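Maarja Šimkus
Feb 23, 2022

Notes from the manipulation course project, week 6. Team Lemieux, two people, one simulated kitchen, one arm. Posting mostly so the other teams can tell us where we are wrong.

1/ The assignment: pick two household tasks, write a policy for each, report success over randomized starts in the Brirport simulator. No hardware until June. We took "spatula" and "pot by the handle". Both looked easy on the signup sheet.

2/ Spatula first. It lies almost flat and the head is thin, so the fingers have very little clearance over the countertop. Our first controller treated the counter as a suggestion. We now stop the descent on contact force and close from there. 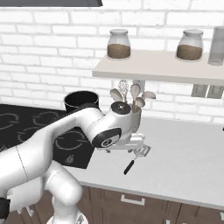 Spatula task, gripper over the counter.

3/ Approach direction matters more than we planned for. From straight above, the wrist has to pass close to the utensil crock. We added the crock to the collision model as a plain cylinder, with the spoons and whisk as a second, wider cylinder on top. Crude – but the planner runs fast enough that we can replan mid-motion.

4/ Grasp the handle, leave the head alone. The slots in the head give the depth-based grasp scorer all sorts of false edges. We mask everything past the neck of the spatula before scoring. Two lines of code, most of an evening to find.

5/ Training set for the scorer is 2000 simulated grasps. Lighting and friction are randomized, counter height is not. Draria (the team one bench over) randomizes counter height too and says it costs them a lot of training time. We will see who regrets what at the demo.

6/ Second task, the pot. The goal is to hold it by one side handle and slide it to another burner. Sliding is allowed, lifting is extra credit.

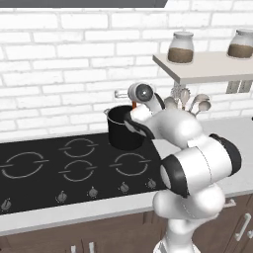
Render by Maarja Šimkus / Team Lemieux

7/ The grasp is on the right handle, with the arm coming in from the right side of the cooktop. We tried the left handle in an earlier version and the forearm had to reach across the whole pot. Joint limits ended that discussion.

8/ A loop handle is forgiving in one axis and bad in the other. Once the fingers are closed the pot can still rotate about the grip. For a slide this is tolerable. For a lift the pot tips, and the torque at the wrist goes up quickly if there is any mass inside.

9/ Current numbers: 13 consecutive slides without losing the handle, then a failure on a start pose near the joint limit. The failure is repeatable, so I count it as good news. The log goes to the Nemalside folder tonight for anyone in the course who wants to replay it.

10/ Open question for people who have done this before: do you put the burner target in the world frame or relative to the cooktop? We use world and I suspect it will hurt us when the layout changes.

11/ Next: a finger pad friction sweep, then the lift.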